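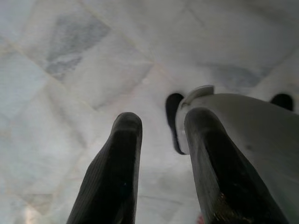
Roxana Dumitrescu asked whether the wrist view is worth keeping at all, as in plenty of episodes it shows little but floor until the arm comes up to the table. We kept it. Anyone who doesn't want those stretches can drop them with the idle flag described further down.

Flodari Tabletop, data card
Version of March 7, 2024

Flodari Tabletop is a set of teleoperated episodes for training robots from human demonstrations. An operator drives the arm by remote control and the robot records what its cameras see along with the commands it was sent. The work is ordinary tableware handling in a living room, with a spoon, a steel bowl and a plastic cup.

Size
2,497 episodes, recorded at 11 operator sessions. The longest episode runs to 600 time steps. Anything under 200 steps was treated as a false start and left out.

What is in an episode
Each episode has a head camera stream, a wrist camera stream, joint positions, gripper opening and the operator's commands. All streams share one clock. There is also a one-line instruction in English, such as "put the spoon in the bowl" or "move the cup to the left of the bowl". Instructions were written before recording, and left and right are always from the robot's side of the table.
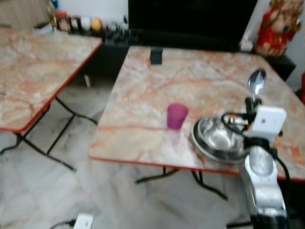 How it was recorded
The operator works with a pair of hand controllers and watches the head view on a monitor. Squeezing the trigger closes the gripper. Letting go of the side button freezes the arm, so an operator can rest or change grip without ending the episode. These pauses are marked with the idle flag and have not been cut.

The spoon gave us the most trouble. Held by the handle with the bowl of it up, it has to be turned over before it can be laid down, and operators went about that in different ways. Some rolled the wrist in one go and others did it in small steps.
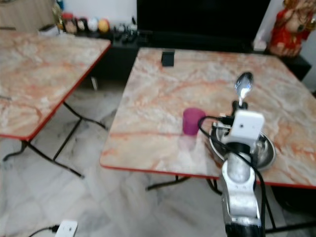
We left both styles in and did not label them. If your model averages over the two and stalls partway through the turn, try training on one operator at a time. The operator field uses the codes Zeltby, Hatenby and Đorđević, which are workstation names and not people.

Known problems
Polished steel and glossy tabletops throw reflections, and depth estimates there are poor. The wrist view is soft in places. Gripper opening drifts a little over long sessions and is zeroed only at the start of each one.

Changes
The September release had the commands one step behind the video. If you still have that copy, delete it and download this one. File names are unchanged, so check the version line in the index before you train.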